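Section 6. Running the tube racking evaluation

Revision notes are kept by Elikem Fiadzo. Sections 1 to 5 (mounting, power, network, camera calibration and arm homing) must be finished before you start here.

6.1 Purpose

The tube racking task is the standard bench test for two-arm policies trained with the Darko method. A trial asks the system to pick up capped tubes lying on the table and stand them in a rack. The task was chosen because a small error in grasp angle at the start of a lift becomes a large error in tip position at the rack hole, so the results separate policies that look much the same on block stacking.

Darko learns from teleoperated demonstrations. It splits each one at the moments when a gripper changes state, then trains on the segments with the start poses shifted. The base policy uses 300 demonstrations. A comparison policy trained without segmentation, called Tarkholm in the configuration files, uses the same set. Both must be run under the procedure below if their scores are to go in the same table.

6.2 Before you begin

You will need the two arms with the standard serrated fingers fitted, a rack with round holes, capped tubes with coloured liquid, and a laptop running the Promard console.

CAUTION: Use dyed water only. Do not put reagents, solvents or biological samples in the tubes. The fingers can crush a tube wall if the force limit has been changed.

CAUTION: Keep hands out of the shared workspace while the console shows ARMED. Reaching in to straighten a tube is permitted only in HOLD.

6.3 Setting up the table

1. Place the rack near the centre of the table with its long side facing the arm bases.

2. Check that both grippers can reach the outermost holes without either elbow joint passing its soft limit. The console marks a joint amber when it is inside the margin.

3. Load the rack with the starting tubes listed on the trial card. The remaining tubes go on the table, on their sides.

4. Lay the loose tubes at the angles given on the card. The tip direction matters more than the exact position. A tube turned end for end is a different trial and must be logged as one.

5. Leave distractor items at the far side of the table if the card calls for them. Bottles, keys and similar small objects are suitable. They must not block the path between a loose tube and the rack.

6. Open the head camera view in the console and confirm that the whole rack is visible with both arms at the ready pose.

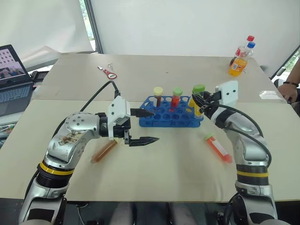

7. Select the checkpoint. The console loads the last one used by default, so read the name in full before continuing.

8. Set the action horizon to 4. Longer horizons give smoother motion but respond late when a tube rolls, and scores taken with them are not comparable.

9. Press ARM, wait for the tone, then press RUN.

NOTE: The policy decides which arm takes which tube. Do not restart a trial because it chose the farther one.

6.4 Checking the wrist views

Most failed grasps can be traced to the wrist cameras. The head view is good enough to bring a gripper over a tube, but the last part of the approach depends almost entirely on the wrist image, and a camera that has shifted in its bracket will put the fingers down to one side of the cap or on the tip.

1. With the console in HOLD, open both wrist views side by side.

2. Jog each gripper above the loose tubes and open the fingers fully.

3. Confirm that both fingertips are in view. If one is missing, loosen the bracket, reseat the camera and repeat the calibration in Section 4.

4. Confirm that the tube caps can be told apart from the table. Pale caps on a white surface wash out under direct sun. Close the blind if necessary.

5. Look for glare along the tube walls. A thin highlight is acceptable – a broad white patch that hides the liquid colour is not.
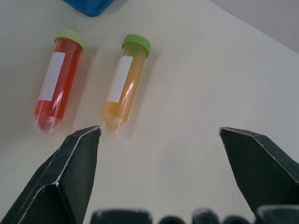 6. Save one still from each wrist camera to the session folder. These are compared against the calibration stills when a session gives odd scores.

NOTE: Scuffing on the fingers does not affect the policy at normal levels. Replace a finger if a serration has broken off.

6.5 Scoring

A tube counts as racked if it is standing in a hole and neither gripper is touching it when the trial ends. Record partial credit separately:

Grasp: the tube leaves the table and stays in the fingers.
Align: the tip is over a hole.
Release: the fingers open with the tube in the hole.

A tube knocked out of the rack by an elbow or cable is scored as a collision against the arm that moved. Do not put it back until the trial is over.

6.6 Reference result

The reference run is 300 trials per policy. Darko completed 168, counting only trials in which every loose tube was racked. If your own figure for the same checkpoint is well below this, repeat 6.4 before changing anything in the policy settings.

Most of the remaining failures were at the align stage. The usual pattern is a tube held too close to the cap, which lets the tip swing as the wrist turns. Regrasp behaviour was added to the Pinosness branch in May to deal with this and has not been scored under this procedure.

6.7 Ending a session

1. Press HOLD, then PARK.

2. Wait until both arms are at rest before removing tubes from the fingers. Support the tube with one hand and open the gripper from the console with the other.

3. Export the log. Files left on the laptop are overwritten when the next session begins.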